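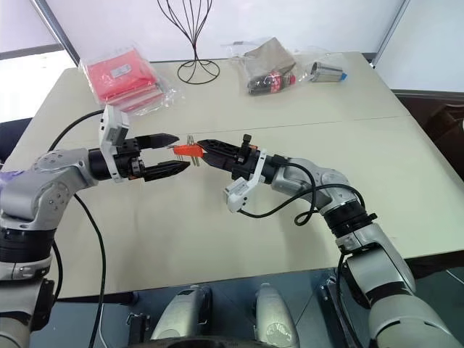 公共阅览室桌面采光与反光情况调查
课程项目报告

摘要

本项目调查了Karkau市图书馆系统的4间阅览室，内容包括桌面照度、桌面反光和读者选座三个方面。我们在白天和晚间分别测量了184个测点，并在同一时段记录座位的占用情况。测量表明，靠窗座位在晴天中午的照度可以超过2000勒克斯，而同一房间内侧靠书架的座位在关灯时不到100勒克斯。照度偏低的座位空置较多，但照度最高的座位也常常空着，后者多与直射阳光和桌面反光有关。报告最后给出几条花费较小的改进办法，包括调整灯具分组、更换部分桌面垫板以及改变桌子的朝向。

关键词：阅览室；桌面照度；眩光；反射比；选座

一、选题背景

我们小组最初想做的题目是图书馆座位预约。前期去Karkau总馆查看时，发现座位紧张的时候仍有一排靠南窗的桌子没有人坐，而北侧一间面积更小、装修更旧的阅览室却坐得很满。管理台的工作人员说，南侧那一排一到中午就晒，有的读者上午坐在那里，中午会搬走。这件事和预约系统没有关系，我们讨论后决定改做采光。

阅览室的光环境可以从很多方面谈，例如色温、显色性、频闪和墙面亮度。受设备和时间限制，本项目只讨论桌面上的光够不够、匀不匀、刺不刺眼。显色性和频闪需要专门仪器，没有列入。

桌面是读者视野里面积最大的表面。低头看书时，书本以外的视野几乎全部是桌面，所以桌面的颜色和光泽会直接影响读者的感受。一张深色桌子上放一本白纸书，书和桌面的亮度差很大，眼睛在两者之间来回移动时要不断适应。反过来，桌面如果很亮又有光泽，灯和窗的像会出现在书本旁边，同样不舒服。多数教材建议桌面采用中等偏浅的颜色和无光表面，我们想看看实际使用中的阅览室离这个建议有多远。

二、基本概念

（一）照度

照度表示单位面积上接收到的光通量，单位是勒克斯。本报告所说的桌面照度，一律指水平桌面上的照度，测量时探头平放在桌面上。照度只说明有多少光落到桌面，和桌面本身是什么颜色无关。把白桌子换成黑桌子，桌面照度的直接部分不变，但房间整体会变暗一些，原因是桌面反射到天花板和墙面的光减少了，这些光本来有一部分会再反射回来。

（二）亮度与反射比

人眼看到的明暗对应的是亮度，单位是坎德拉每平方米。对于接近理想漫反射的表面，亮度等于照度乘以反射比再除以圆周率。这个公式对白纸和无光涂层比较适用，对带清漆的木桌就不准确，因为带光泽的表面在某些方向上会多出一份镜面反射。

反射比是表面反射的光与入射光之比，数值在零和一之间。白色打印纸的反射比较高，浅米色台面次之，深棕色木纹台面很低。我们没有反射比测量仪，用的是对比法，具体做法见第三部分。

（三）眩光

眩光分为直接眩光和反射眩光。直接眩光来自视野里的窗户、太阳或裸露的灯管。反射眩光来自光泽表面上的像。阅览时视线向下，直接眩光的影响一般比办公看屏幕时小，反射眩光的影响则较大。铜版纸印刷的画册、塑封的借阅证、平板电脑的屏幕都容易产生反射眩光，桌面也是一样。

还有一种情况叫光幕反射，指光源的像落在书页上，使文字与纸的对比下降。铅笔字受影响尤其明显，因为石墨本身有光泽。做练习册的学生抱怨“字看不清”，有时候照度已经足够，问题出在灯的位置。

（四）均匀度

均匀度有不同的定义，本报告采用最小照度与平均照度之比。同一张桌子上的均匀度和整个房间的均匀度要分开看。前者影响一个人的阅读，后者影响人们怎样选座位。

三、调查对象与方法

（一）四间阅览室概况

总馆南阅览室位于二层，南墙是整面落地窗，窗外没有遮挡。室内为长条桌，桌子长边与窗平行，读者坐下后要么正对窗户，要么背对窗户。桌面是深棕色木纹面，表面有一层较亮的漆。天花板装有嵌入式灯盘，全部灯具由一个开关控制。

总馆北阅览室在同一层的另一端，窗户朝北，窗台较高，窗面积只有南阅览室的一小部分。桌子为四人方桌，桌面是灰白色无光面。每张桌子中间有一盏台灯，读者可以自行开关。

Bamesari分馆阅览室在一栋临街建筑的底层，窗户朝东，街对面有一排行道树。桌子是后来陆续添置的，颜色不统一，有浅米色、黄色和深灰色几种。灯具为悬吊式长灯，分成靠窗和靠墙两组。

Ho分馆阅览室由旧教室改造，两面有窗，一面朝西南，一面朝走廊。桌子仍是原来的课桌拼成，桌面磨损较多，磨损处没有光泽，完好处光泽很强。灯具为裸露灯管，没有格栅。

（二）仪器

照度测量使用一台Dernix手持照度计，由学院实验室借出。该仪器有自动和手动两种量程，我们固定使用手动量程，避免在量程切换点附近读数跳动。每次测量前盖上探头盖归零，再在同一张参考桌上读一次数，作为当天的对照。

除照度计外，还用到卷尺、一张无光灰卡、一叠白色打印纸、一块小镜子和量角器。镜子用于判断光源的像落在什么位置，操作很简单：把镜子平放在书本应在的位置，从读者眼睛的高度看过去，如果镜子里能看到灯或窗，这个位置就存在产生光幕反射的条件。

（三）测点布置

测点以座位为单位。每个座位取一个主测点，位于座位前方桌面上通常摆放书本的地方，大致是桌沿向内一本书高度一半的位置。四间阅览室合计184个主测点。另外在每间阅览室选一张靠窗桌和一张靠墙桌，在桌面上加密测量，用来计算单张桌子的均匀度。加密测点不计入184个之内。

测量人员读数时身体后退，避免挡住来自窗户和灯具的光。刚开始时我们没有注意这一点，试测的数据比正式数据低，而且靠窗一侧低得更多，这批试测数据已全部舍去。

（四）桌面反射比的估计

对比法的步骤如下。先把探头朝上放在桌面，读出入射照度。再把探头翻过来朝下，举在桌面上方固定高度，读出从桌面反射上来的照度。然后在同一位置铺上白纸，白纸面积要足够大，重复朝下的读数。桌面与白纸两次朝下读数的比值，乘以白纸的反射比，就是桌面反射比的估计值。白纸的反射比采用包装上的标称值换算，因此所有结果有共同的系统误差，但不同桌面之间的高低顺序应当可靠。

这个方法对光泽桌面有缺陷。镜面反射部分在什么方向取决于光从哪里来，探头举在正上方时可能漏掉，也可能多算。为此我们在每张桌子上换了几个方向重复测量，方向变化引起的读数差别越大，说明光泽越强。这一差别在报告里只作定性使用。

（五）座位占用记录

在上午、中午、下午和晚间各巡视一次，在平面图上标出有人的座位。桌上有书包或书本但没有人的座位按占用处理。记录只标位置，不记录读者的任何信息，也没有拍摄读者。

（六）简短访谈

征得同意后，我们与部分读者做了简短交谈，问题只有三个：为什么选这个座位，坐在这里看书时有没有觉得刺眼或太暗，如果桌面可以换，希望换成什么样。访谈不作统计，只用来帮助理解测量结果。

四、测量结果

（一）总馆南阅览室

晴天中午，紧靠落地窗的一排主测点照度都超过2000勒克斯，其中受阳光直射的几处远高于此，已经不适合阅读。从窗边向内，照度下降很快，到第三排桌子时已接近单独开灯时的水平。最里面靠书架的座位，如果关灯，照度在100勒克斯以下。

由于全部灯具只有一个开关，白天灯是一直开着的。对靠窗的座位来说，灯光所占的比例很小，开与不开在读数上几乎看不出差别；对最里面的座位来说则完全依赖灯光。开灯后内侧座位的照度可以满足阅读，但房间整体仍然很不均匀，从里面看窗户一侧非常亮，内侧的墙面和书架显得更暗。

桌面反射比在四间阅览室中最低，方向差别最大。把镜子放在背对窗户的座位上，镜中主要是灯盘；放在正对窗户的座位上，镜中有大片窗户。桌面上漆膜形成的窗像与镜子里看到的位置一致，书本四周都是亮斑。坐在正对窗户一侧的读者，有人用围巾或外套铺在书的前方，也有人把书立起来看。

南阅览室有卷帘，但帘布为深色不透光材料。放下卷帘后直射阳光被挡住，靠窗座位的照度同时降得很低，读者往往又把帘子拉起来。一天之中卷帘的位置由最靠窗的读者决定，坐在里面的读者一般不去动。

（二）总馆北阅览室

北阅览室全天没有直射阳光，自然光少而稳定。只靠自然光时，除窗边几个座位以外照度都偏低，但读者到座后通常会打开台灯，开灯后桌面照度集中在方桌中部，四个座位之间差别不大。

加密测量显示，台灯正下方与桌角的照度差别较大。读者的书本一般放在靠近身体的一侧，刚好在光斑边缘。书本离台灯近的一半亮，离身体近的一半暗。把书向前推一点可以改善，但手臂就要伸出去，写字时不方便。有几张桌子的台灯灯罩已经歪斜，光斑偏向一边，对面座位的读者能直接看到灯泡。

桌面为无光灰白色，反射比中等偏高，方向差别很小，镜子试验虽然能在部分座位上看到台灯，但桌面本身没有可见的光斑。访谈中读者对这里的评价普遍较好，说得最多的是“安静”和“不晃眼”。由于安静也是一个原因，不能把这间阅览室坐得满完全归结为光线。

（三）Bamesari分馆阅览室

东向窗在上午较早时有阳光进入，但行道树挡住了一部分，桌面上是晃动的树影。树影处的照度读数不稳定，我们在每个测点连续读数后取中间值。接近中午时阳光离开桌面，读数稳定下来。

这间阅览室的特点是桌面颜色不统一，可以在照度相近的条件下比较不同桌面。相邻的浅米色桌与深灰色桌，入射照度基本相同，但站在门口看，浅米色桌显得明显更亮。把同一本白纸书先后放在两张桌上，在深灰色桌上书页显得白而突出，在浅米色桌上书页与桌面的过渡比较缓和。
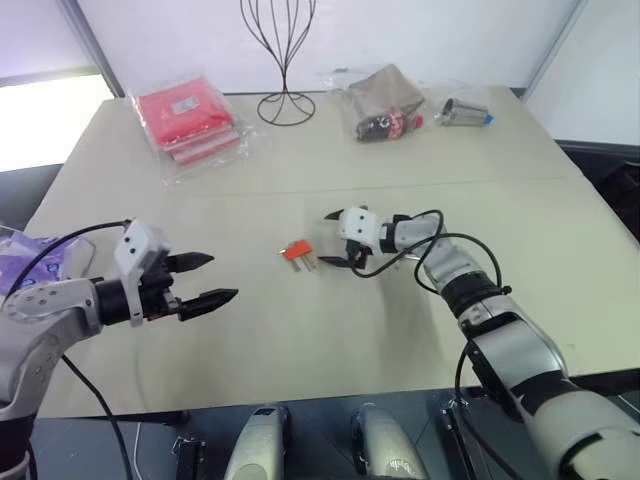 图1 浅米色桌面及台面上的小件物品

小件物品在桌面上是否容易看清，也与桌面颜色有关。读者的橡皮、耳塞、笔帽之类常常落在桌上。据分馆工作人员反映，遗失物在深色桌上发现得较晚，闭馆检查时要弯腰看。对于浅色物品情况相反，白色的借书小票放在浅桌面上不显眼，常被留在那里。颜色对比只要有足够差别就容易看到，并不存在对所有物品都合适的桌面颜色。

Bamesari分馆的灯具分为两组，白天可以只开靠墙一组。我们分别测了只开靠墙灯和全部打开两种情况。中午天气晴好时，只开靠墙灯，全室均匀度比全部打开时更好，靠窗座位的照度下降不多，仍然够用。阴天则需要全部打开。平时由值班人员开馆时一次打开全部灯，之后不再调整。

（四）Ho分馆阅览室

西南向的窗户在下午带来直射阳光，阳光角度低，可以照到房间深处。旧课桌的完好处光泽强，磨损处几乎无光，同一张桌面上既有亮斑又有暗斑，看上去很花。裸露灯管在桌面上形成细长的像，拼在一起的课桌高度略有差别，灯管的像在拼缝处断开、错位，读者移动身体时像也跟着移动。

Ho分馆的照度数值不低，四间阅览室中晚间照度最高的就是这一间。但在访谈中，读者对光线的意见也最多。说“太亮”的读者，指的大多是灯管和桌上的反光。这说明只看照度无法判断一间阅览室好不好用。

走廊一侧的窗户贴了磨砂膜，透进来的光很少，晚间走廊灯亮时可以看到人影经过，有读者认为这比光线本身更影响注意力。这一点超出了项目范围，仅作记录。

（五）晚间情况

晚间没有自然光，四间阅览室的差别主要来自灯具。总馆南阅览室的灯盘间距与桌子的排列没有对应关系，有的座位在灯盘正下方，有的在两排灯盘之间，但因为灯盘有扩散板，差别并不大。晚间的落地窗变成一面黑色的反光面，室内的灯和书架都映在上面，正对窗户的读者抬头时能看到自己和身后的人。

总馆北阅览室晚间仍以台灯为主，顶灯只开一部分。没有人坐的桌子台灯不亮，整个房间明暗相间。走道偏暗，个别读者在书架前找书时要用手机照明。

Bamesari分馆晚间街灯对靠窗座位有少量影响，读数上可以忽略。

五、照度与选座的关系

把占用记录与照度数据放在一起，可以看到照度偏低和偏高的两端占用都较少，中间一段占用较多。偏低一端主要是总馆南阅览室内侧和北阅览室台灯损坏的座位，偏高一端主要是南阅览室窗边和Ho分馆下午受阳光直射的座位。

不过这一关系在不同时段差别很大。南阅览室窗边的座位在上午较早时和傍晚很受欢迎，中午前后才空下来。读者愿意坐在窗边，原因包括可以看到外面、旁边有插座、空间宽敞等。阳光照到桌面以后，一部分人离开，一部分人放下卷帘，还有一部分人转过身侧着坐。离开的人走后，位置往往到阳光移开才有人补上。

选座还受许多与光无关的因素影响。插座是最明显的一个。在南阅览室，有插座的座位即使反光较强，占用也多于没有插座的邻座。其次是离门的距离、是否靠过道、旁边是否有人。四人方桌上坐了一个人以后，后来的人通常先去找空桌，没有空桌时选对角的位置。由于这些因素没有分开，本项目不能给出照度对选座影响的大小，只能说趋势存在。

考试前座位紧张，读者几乎没有选择余地，照度与占用之间看不出关系。用于分析的是座位比较宽松时的记录。

六、讨论

（一）桌面的作用

比较四间阅览室，照度水平与读者评价的顺序并不一致，而桌面光泽与读者评价的顺序比较接近。无光桌面的北阅览室评价较好，光泽强而不均匀的Ho分馆评价较差。样本只有四间，且装修、噪声和人流都不同，这一结论还需要更严格的比较。Bamesari分馆同一房间内不同桌面的对照更有说服力，但那里的桌面都没有很强的光泽，只能比较颜色。

在颜色方面，浅色桌面对房间整体亮度有利，也减小了书页与桌面的亮度差。它的代价是容易显脏，铅笔灰和茶渍都很明显，清洁次数要增加。总馆工作人员提到，当初选深棕色就是考虑耐脏。纯白桌面的亮度可能接近甚至超过书页，也不理想，浅米色、浅灰色一类比较折中。

（二）窗与灯的配合

南阅览室的主要矛盾是窗边过亮而内侧依赖灯光，同时灯具不能分组。读者感到内侧暗，除了照度本身，还与窗户太亮有关。眼睛适应了明亮的窗面以后，再看书架和内墙会觉得更暗。继续提高内侧灯光可以缩小差别，但耗电增加，在晴天中午也很难赶上窗边的水平。较合理的办法是先把窗边的亮度降下来，用透光的浅色帘代替不透光的深色帘，使阳光散开而不是完全挡掉。

（三）桌子的朝向

长条桌与窗平行摆放时，总有一侧读者正对窗户。如果把桌子转过来，使长边与窗垂直，光从侧面来，正对和背对的情况都可以避免。惯用右手的人写字时光从左侧来较好，桌子两侧的读者中总有一侧的光来自右边，这一点无法同时满足。我们用镜子试验比较了两种朝向，侧向采光时书本位置看到窗户的座位明显减少，背对窗户时自己身体投下的影子也不存在了。

转动桌子会影响走道宽度和插座位置。南阅览室的地面插座是按现在的桌子排列布置的，转向以后有一部分插座会落在走道上，需要加盖板或改线。

七、改进建议

以下建议按实施难易程度排列，费用没有做详细估算。

第一，Bamesari分馆白天晴好时只开靠墙一组灯，在开关旁贴一张说明即可，由值班人员在阴天或傍晚补开另一组。

第二，修复总馆北阅览室歪斜和损坏的台灯，并把灯罩统一调到低于对面读者视线的角度。晚间顶灯应保留走道和书架前的部分。

第三，Ho分馆和总馆南阅览室反光最强的座位先铺无光垫板试用。垫板颜色建议选浅灰或浅米色，尺寸要能放下一本摊开的大开本书。试用时应注意垫板边缘是否翘起，以及是否影响写字手感。

第四，Ho分馆裸露灯管加装格栅或扩散罩。加装后照度会下降，根据现有测量结果，晚间仍有余量。

第五，总馆南阅览室更换透光浅色卷帘，并把灯具按与窗平行的方向分成至少两组。这一项需要改动线路，宜与其他维修一起进行。

第六，在调整插座的前提下，把总馆南阅览室靠窗的桌子改为与窗垂直。可以先转动一两张桌子，观察占用情况后再决定是否推广。

八、不足之处

测量集中在一段时间内进行，太阳高度角变化不大。一月的阳光比夏天低，进入房间更深，总馆南阅览室内侧几排桌子在冬天可能也会受到直射，本报告没有覆盖这种情况。

反射比为相对估计，没有用标准板校准。光泽只有方向差别这一粗略指标，没有使用光泽计。亮度完全由照度和反射比推算，对光泽桌面不适用，因此反射眩光的强弱主要靠镜子试验和读者描述来判断。

座位占用记录每个时段只有一次巡视，无法反映读者坐了多久。如果同一个座位上午换过几个人，在我们的记录里与一个人坐一上午没有区别。

访谈对象由我们在现场寻找，愿意交谈的读者多为休息时在走廊或饮水处的人，专心看书的读者没有打扰，意见可能有偏差。

九、分工与过程记录

小组成员分为测量、记录和资料三部分，中途有过调换。测量由两人配合，一人放置探头并报位置，一人读数和登记。最初用手机表格登记，因为在阅览室里低头打字容易填错行，后来改成打印好的平面图，直接把读数写在座位旁边，回来再录入。录入后由没有参加当次测量的成员核对一遍。

Bamesari分馆有一次测量时天气由晴转阴，前后数据无法放在一起，整间重测。之后我们在每间阅览室测量前后各到参考桌读一次数，两次相差太大就放弃该次数据。

Ho分馆的桌子在调查期间被移动过，平面图重新画了一次，测点编号以第二版为准。

十、附录说明

附录一为四间阅览室平面图及测点编号，附录二为各测点白天和晚间照度读数，附录三为加密测点数据，附录四为访谈问题。附录二中标有星号的读数位于阳光直射区域，计算平均值时没有计入，在讨论最大值时计入。附录三中桌面长宽以卷尺实测为准，桌角圆弧部分按直角处理。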